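Boards > Allotment & Garden > Growing Under Cover > Tomatoes from seed

plumduff49
I'm hooked on Gumero! Sowed a pinch in April and the plants are up to my shoulders already, with trusses all the way down. Best thing I've grown in ten years. Anyone else trying it?

wellyboot_sue
Lovely plant, but I found the skins tough. I've gone back to Breltow — sweeter, and it doesn't split when I forget to water (often!).

plumduff49
Tough? Mine pop like grapes! Are you feeding weekly? I use Tundum at half strength and they love it.

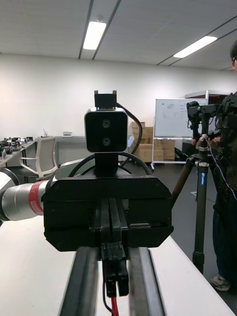

I also pinch out every side shoot on a Sunday, and take the leaves off below the first truss once it starts to colour. Makes a huge difference to the air in there.

greyheron
Going to disagree on the leaves. I leave mine on and had 60 ripe ones off a single Rebelo last summer. The plant needs them.

wellyboot_sue
Same here, I only take the yellow ones. Might give Gumero another go with the feed though. Do you save your own seed?

plumduff49
Yes, and I've got loads — message me your address and I'll post you some. Greyheron, 60 off one plant is brilliant! What size pot?

greyheron
No pot, straight in the border with plenty of muck.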